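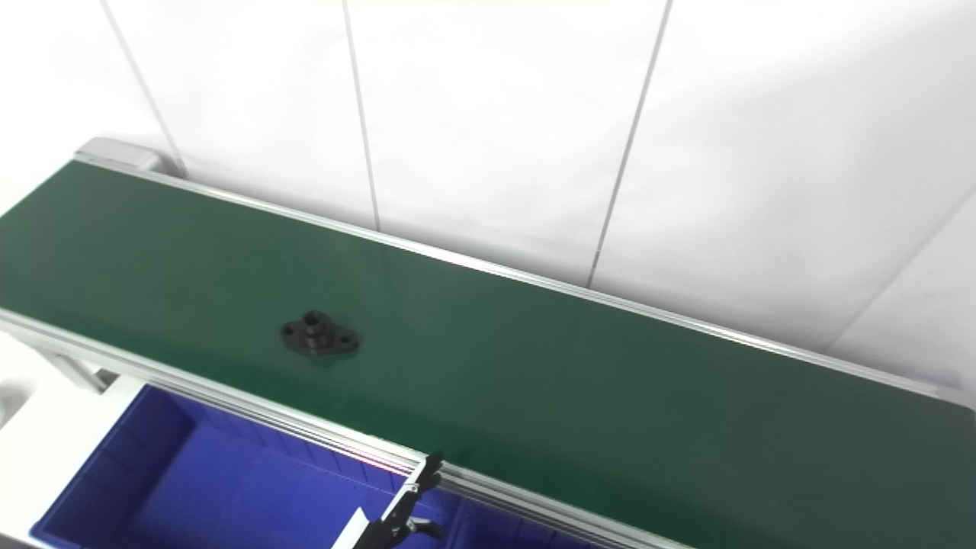

Green belt, aluminum rails.

1 May 2022
By Norbert Antal

Print this page | E-mail this entry

Search the diary Enter keywords Go

Walked the 7 miles to Galleck and back on the strength of a leaflet, so I have only myself to blame. The leaflet said the spring water at Galleck "restores sleep, eases joints and clears the mind." My mind was clear enough to notice there were no names on it, no doctor, no address, just a drawing of a jug.

Jolán Katona swears by the stuff. She has been drinking it since winter and says her knee is a different knee. I asked whether she had also stopped going up and down the cellar stairs, and she had, because her nephew carries the coal now. She didn't see the connection. I let it go, or I let it go after the second time of asking.

The spring is a pipe in a bank. A sign says 1,000 years of healing, which would be impressive if the bank weren't part of the old railroad cutting. There was a line of people with plastic jugs, all very friendly. A man from Lurkus told me the water never goes bad. I asked how long he had kept any, and he said he always drinks it the same week.

I filled one bottle. It tastes like water with a nail in it. Drank half on the way home and poured the rest on the beans, who can report back if they feel anything.

The shop at Beluvari has started selling it too, 2 dollars a bottle, with a label that says "100% natural." So is mud. I said so to the girl at the register and she laughed, but she still had to ring up the woman behind me, who was buying six.

What bothers me is how fast a thing like this gets settled. Last year I never heard a word about Galleck water. Now people talk as if their grandmothers were raised on it. My grandmother lived on the Radebe side of the hill her whole life, complained about her joints every day of it, and never once mentioned a spring. She would have, too. She told everyone about the vinegar.

I suppose I could send a sample off to be tested. There's a lab form in the drawer from when the well was dug. But then if it came back plain, Jolán would say they tested for the wrong thing, and if it came back with something in it, I'd be the one who had to read up on what. Left the form in the drawer.

Slept badly. Jolán says it takes a while to work. I asked how long a while, and she said it depends on the person. Of course it does.

Rain since supper. The gutter over the back door is leaking again at the same joint, the one I paid to have fixed in the fall. Must find that receipt.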